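This site uses cookies to remember your preferences. Accept all | Manage

Gear bench check, Fulberg workshop, April
Checked by Kasun Bepari

1. Bench cover: OK. Good heavy gray cloth, and I do like how it keeps parts from skating about. A few soft creases, so please smooth it out when you have a minute.

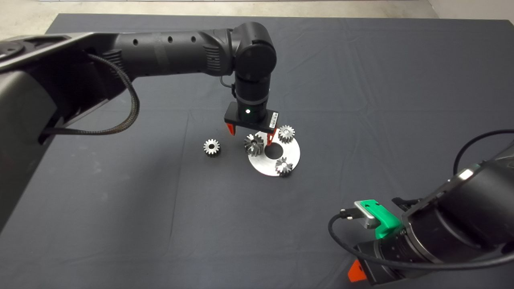

2. Floor and walkway: OK. Please keep it as clear as you have been, it makes my rounds a pleasure!

3. Gears and plate: OK, with a comment. Those teeth are sharply cut, so gloves on for sorting, even if it's only one gear and you're in a hurry (I know, I know). The hairline scratch on the plate goes in the log under 249.
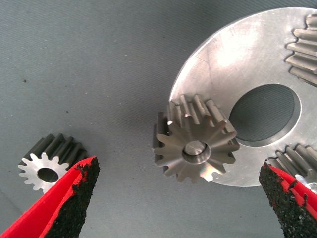 Item 3: steel gear resting partly on the round plate.

4. Cloth edges: look again next round. I'd like every hem run through the fingers for loose threads, and the weave brushed down for metal bits, especially in any dips where they like to settle.

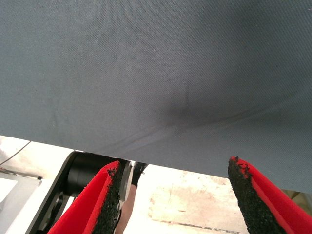
5. Spare covers: two on the shelf, please order one more from Karunaratne. Thank you all, bench 16 is next.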